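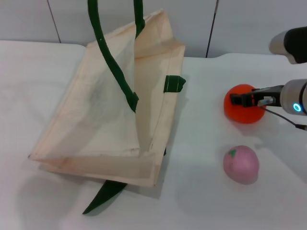

HOUSEHOLD TIPS > BAGS & STORAGE

Canvas totes - keeping them decent

Posted by Ataahua Costigan, 2025-06-29

Quick one today, house is upside down. Tote bags. We all have too many and they all get grubby in the same places.

Empty it first. Properly. Lay it on its side on something pale, an old sheet over the table does fine, and the crumbs and receipts show up. Then turn it inside out and pick the fluff from the bottom seam.

Small dark specks on beige canvas - brush off dry before you go near them with water. Old toothbrush. Wet them and they smear, ask me how I know.

Smudges: dab of washing up liquid, cold water, blot. Dont scrub thin fabric, it goes bobbly.

Coloured handles are the pain. Dark green on a pale bag like this one, I'd test first - damp white cloth, press on the handle, look for colour. If any comes off, sponge the body only and keep the handles out of the bowl. My Nestia one ran in October and has had a mint stripe ever since.

Drying - flat, handles laid away from the body. Not on the radiator. Iron the hems while still a bit damp, they come up much crisper.

Check the stitching where the handles join. Loose thread = go over it now, 4 passes back and forth, strong cotton.

Storing: fold in thirds, handles tucked in, stand them upright in a shoebox. I keep 4 by the door and the rest went to the charity shop in Cloltow.

Jar lids next time, if I get to teh end of them.

393 views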